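4. The shelf task

4.1 Why we picked shelf facing

By May we had three tasks that the arms could sort of do (stacking cups, opening a drawer, putting a sponge in a tub) and the club was getting bored of all of them. Rhonda Beaudoin, who runs the Skirkent student robotics club with me, wanted something that looked like a job a person might get paid for. I wanted something with floppy things in it. We settled on shelf facing, the bit of shop work where you go along a row of packets and make them all look outwards with their labels straight.

I did this for a summer at a corner shop when I was seventeen, so I came in thinking I knew how hard it was. I'd put it at an afternoon's work to record and a week to train. Rhonda wrote that down on the whiteboard and left it there all term, which I probably deserved!

The nice thing about facing as a student project is that success is easy to judge. Either the fronts all face the aisle or they don't. We've had long arguments in earlier projects over whether a towel counts as folded, and I didn't want another one. The nasty thing is that almost everything you'd want to put on a grocery shelf slides, sags or tips, and a row of upright packets behaves like a row of people on a bench: move one and the neighbours shuffle.

4.2 Setting up the row

Our shelf is a plain white metal one with perforated uprights, so you can move the boards up and down. We spent a silly amount of time on the height. Too low and the shelf above gets in the way of the head camera, too high and the wrists run out of travel before the hands reach the wall. In the end we left it where it was comfortable for the shortest person in the club and adjusted everything else to fit.

For stock we tried cereal boxes first (too easy, they stand up by themselves and have nice square corners), then bags of rice (hopeless, they slump), then dried noodles. Noodles in tall flat bags turned out to sit right between the two. The contents are stiff along their length, so the packet will stand if you're kind to it, but the plastic has slack at the edges and the hands can't rely on a clean corner. Every bag is a 500 g one, so at least the weight is the same all the way along.

At the start of each episode we put five of them in a row against the back wall and turn some so the back label shows. The number of turned packets and where they go comes from a little script, Badside, that one of the second years wrote in an evening. It prints a pattern of fronts and backs, you set the row to match, and you press the pedal. Early on we let people pick their own patterns and ended up with a dataset in which the middle packet was practically always the wrong way round, so the policy just grabbed the middle one no matter what. Badside stopped that.

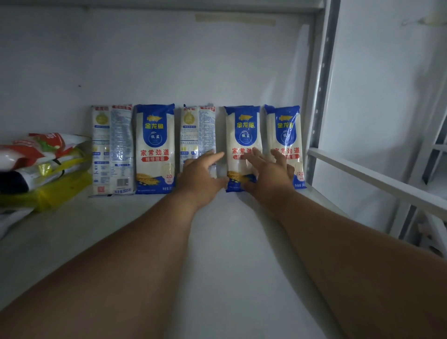

Figure 4. Head view during a shelf episode, start pattern back, front, back, front, front. The left hand is on the third packet and the right hand is across the fourth.

The pattern in Figure 4 is one of the harder ones for us. The two backs are separated by a front, so there's no chance of turning a pair together, and the third packet has correct neighbours on both sides that you'd like to leave alone. You'll also see both hands in use. We didn't tell people to work that way. Our written instructions said "turn the packet with whichever hand is nearer", and we pictured a neat one-handed pinch and twist. What people do when you give them freedom is use one hand for the packet and the other to mind the one next door. After watching a few of them I gave up on the written instructions and we recorded whatever came naturally.

4.3 Recording

We collected 895 episodes in total, split between 9 club members. All of them were logged with Davia, our own recording tool, which takes the head view and both hand poses and stamps them with the same clock. It's not pretty but it's ours and we know where the bugs are. An earlier version dropped the left hand pose whenever the disk was busy, and we only found out when someone plotted a whole session and saw a left arm that teleported.

Sessions ran in the evening, usually finishing by 9 pm when the building locks. I'd suggest anyone copying this keeps sessions short. People get quick and sloppy after a while, and you can hear it: the bags rustle more. Rhonda took to setting a kitchen timer and swapping people over when it went off, whether or not they felt tired, and the recordings from after she started doing that are a lot easier to learn from.

We didn't throw away fumbled episodes. If a packet fell over and the person stood it up again, that stayed in. We only deleted an episode if the recording itself was broken, or if somebody leaned in and blocked the view with their head, or (twice) if a bag split and we had noodles to sweep up.

Labelling was the dull part. For every episode we marked the moment of first touch, the moment a packet was fully turned, and the moment both hands were clear of the row. We did it in pairs with the same clip open, and where the two labels disagreed by more than a few frames we talked it over. Touch is much fuzzier than you'd think with shiny plastic. The light catches the wrapping along the edge of a bag, the edge seems to move, and you can't tell if a finger did that or a reflection.

4.4 Training and what we measured

The policy is Qaisi, the same small network we used for the drawer task in the previous section, with the same image size and the same optimiser settings. I'd have loved to try something bigger, but we share one graphics card with the whole department and the queue in May is horrible. We trained for 2000 passes through the data, checking in as it went along, and kept the version that did best on a handful of episodes we'd held back.

For testing we ran 50 trials on the arms with fresh patterns from Badside. A trial counts as a success if all five fronts face outwards at the end and nothing has fallen over. We don't give part marks in the main table. I argued for part marks and lost, and I'll admit the table is easier to read without them.

4.5 What went wrong

Most of the failures came from the same place, so I'll spend the space on that and keep the rest short. When the policy turns a packet it first has to make a gap, and to make a gap it pushes the neighbour sideways. In the human recordings the push is gentle and the second hand stays put on the neighbour until the turn is over. The policy learned the push very well and learned the staying put rather badly. It lets go too soon, the neighbour leans into the gap, and now the packet being turned has nowhere to land.

We think the trouble is that a hand holding still looks, to the network, much like a hand with nothing to do. There's hardly any motion in it to learn from. We tried giving those still stretches more weight in training and the arms did wait longer, but they also started waiting at other times, hovering in front of the shelf like someone who's forgotten what they came in for. We've left that version out of the table and put the clips on the club drive for anyone who wants them.

The other failure worth a mention is misreading which way a packet faces. Fronts and backs on our bags share a fair bit of blue, and once a hand is lying across the lower part you lose a lot of the design. The policy does better if it looks before it reaches, so we now feed it the last clear view of the row together with the current one. That was a one-line change in Davia's export script and I wish we'd made it before we'd recorded everything and gone hunting for problems in the arms.

Ends of the row gave us less bother than I expected. The end packets have only one neighbour to upset, and the arms can come in from the open side. The cup stacking crowd have since asked to borrow the shelf, and the results with mixed stock are in Section 5.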